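Ticket 2578: sorting score for the new grasp ranking looks too good
Project: Naseri (clutter sorting, one basket, three boxes)
Opened by: Esmaeil Safavi
Assigned to: Esmaeil Babaei
Status: open, downgraded from "celebrate" to "investigate"

Safavi, 9:40 am
The Prakari ranking beats our old baseline on the mixed basket by a margin I would love to put in the paper. Before I do, please find out what's wrong with it. In my experience a result like this is a bug with good manners. Same objects as the baseline runs: balls, cloths, crushed cans, plastic bottles, the blue puffer with the eyes. The score comes from the drop log, which writes a success whenever the fingers open over the right box.

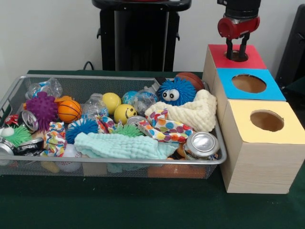

Fingers in the red-topped box, wide view.

Babaei, 11:15 am
Read the last paragraph of your own ticket again, slowly. The log writes a success when the fingers open. It has no opinion on whether they were holding anything. A gripper that grabs air, carries the air carefully to the red box and lets go of it gets full marks.

Checked the closing width in the raw files. It's recorded on every attempt and read by no part of the scoring script. I wrote the scoring script, so I'll be brief about this.

Babaei, 1:30 pm
Added a width check after the lift. Reran the scorer on the saved attempts, 500 per method. Both methods drop. Prakari drops more, and nearly all of the loss is on cloth. It likes to pick high, soft, wide things, and the width check can't tell one layer of polka-dot fabric from closed fingers.

So we now have two scorers. The first one counts air as an object and the second one counts cloth as air. Progress.

Safavi, 2:05 pm
Could we leave the cloths out?

Babaei, 2:10 pm
We could also leave out the balls and report a perfect score on an empty basket. The method section says "rigid and deformable objects" in the first sentence.

Rubber and foam pieces are fine under both scorers, so I'm using those to set the threshold. Steps so far:

1. Slow the approach and stop the fingers just above the target. Save the width while open. 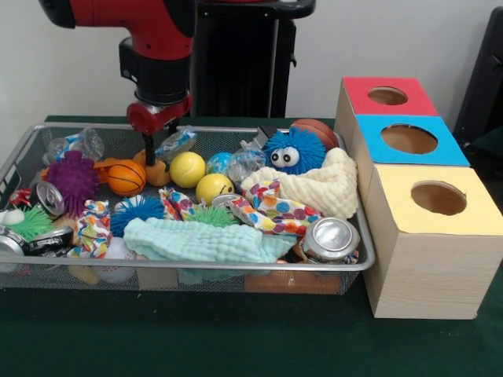 2. Close, lift, save the width again. Repeat 7 times per object before changing anything else.

3. Do the same for each cloth, once on a fold and once on a flat part. The mint one that hangs over the front rim is the worst of them, so start there while you still have patience.

4. Compare wrist force before and after the lift. If the cloth shows up in the force reading, we use force for cloth and width for everything else.

Safavi, 4:20 pm
Force reading works on the cream cloth. On the polka-dot strips it's lost in the noise. Tried averaging over 800 samples and got a much smoother picture of the noise.

Asked the Darville people how they score thin fabric. They look at the head camera view of the basket before and after each attempt, by hand.

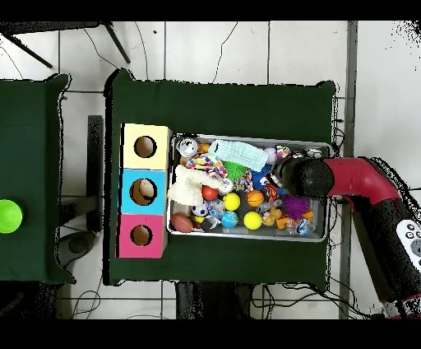

Head view, arm over the right side of the tray.

Babaei, 4:45 pm
By hand it is, then. I'll pull the before and after views for every cloth attempt, and we each label all of them without seeing which method made the pick. Where we disagree, Hedik's group gets the deciding vote, as they've offered and can't take it back now.

Please take the number out of the abstract until that's done. I saw it in there.

Safavi, 4:50 pm
Removed. Ticket stays open for the labels.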